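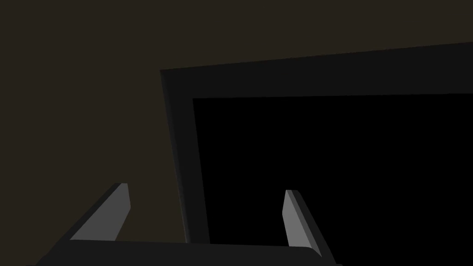

I spent most of March teaching a simulated arm to go up to a microwave, and I want to write down how it went before I forget the dull parts.

The set-up is simple enough. The arm lives in a simulator on my desktop, and I drive it with a hand controller that used to belong to Bereket Bogale. I move my hand, the gripper moves. I squeeze the trigger and the fingers close. Every run gets saved, and later a small network is trained to copy what I did from the view at the wrist and the joint positions. I call the project Clullero, for no good reason.

I had done this before with blocks on a table, where 20 runs were plenty. Kitchen things are harder. The first evening I recorded nine runs and kept three. The others I threw out for the usual faults: going in too fast, stopping halfway to think, or bumping the edge and backing off.

Stopping to think is the worst of them. When you sit still for two seconds wondering which way to turn your wrist, the network learns that sitting still in that spot is part of the job. Then at test time it gets to the same spot and stays there for ever. Wubit Abera warned me about this last year and I nodded and did it anyway.

What helped was practising each approach twice without recording, then doing the third one for real. It sounds slow but I ended up keeping far more of what I recorded. I also started every run from a slightly different place. If you always begin from the same pose the arm only knows one road, and it gets lost as soon as you nudge it.

The other trouble was light. The wrist view in this kitchen is very dim. The fingers show up well, but past them it is mostly dark grey on black with a bit of brown wall, and it is hard to judge how far away an edge is. On my first few tries I was driving by the fixed room view on the second monitor and hardly looking at the wrist view at all. Tekle Gebremichael pointed out that this was cheating in a way, as the network never gets the room view. I was using things it couldn't know. So I turned the second monitor off and learned to do it from the wrist alone. My runs got worse for an evening and then better.

I did think about turning the lamps up. It's one number in a settings file. In the end I made a brighter copy of the kitchen and recorded half the runs there and half in the dark one, and trained on both together. I haven't tested properly whether the mix is better than either half by itself. That's a job for when I have a free weekend.

Results so far: out of 20 test starts, the arm lined itself up seven times. Most of the misses were small, drifting wide in the last bit of the approach. I think my own driving is to blame, as I tend to hurry there. I'm going to redo those runs slowly and keep my elbow on the desk, which steadies the controller more than any of the smoothing settings I tried.

A few notes for anyone doing the same:

- Write down why you threw a run away. I didn't at first and had to watch them all again.
- Save the start pose with each run.
- Stop when your arm is tired. Mine goes after around an hour.

Natnael Moges has asked for the recordings, and I'll send them once I've sorted out the folder names. Next I want to try a drawer.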